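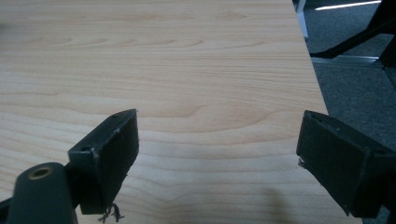 Walley Opera House will reopen in February with a new production of the comic opera Urnetti, the company said this week. The building has been closed for 15 months while the stage floor and the heating were replaced.

The production runs for nine performances. Three of them are matinees with reduced prices for students and people over 65. Evening shows start at 7:30 p.m. and matinees at 2 p.m.

Urnetti was first staged in Walley before the First World War and was a regular part of the company's season until the 1930s. It then dropped out of use, partly because the orchestral parts were scattered. A set of 204 handwritten pages turned up in the music library at Zein, where they had been shelved with a collection of church music. The company has used them to restore most of the second act, including a soprano aria that had survived only as a piano arrangement.

The lead soprano role was written for a touring singer and is considered difficult — the second act keeps her on stage almost without a break. Two singers will share the part.

The orchestra will be made up of players from Walley and from the Jumon Conservatory, which is also lending a harpsichord for the run. Rehearsals are under way in Jumon and will move to the opera house in January.

A small display on the history of the opera, with programs and costume sketches from the early productions, will be open in the upstairs lobby one hour before each performance. Admission is included with a ticket.

Tickets go on sale at the box office at 10 a.m. on the first day of December. Phone orders will be taken from noon.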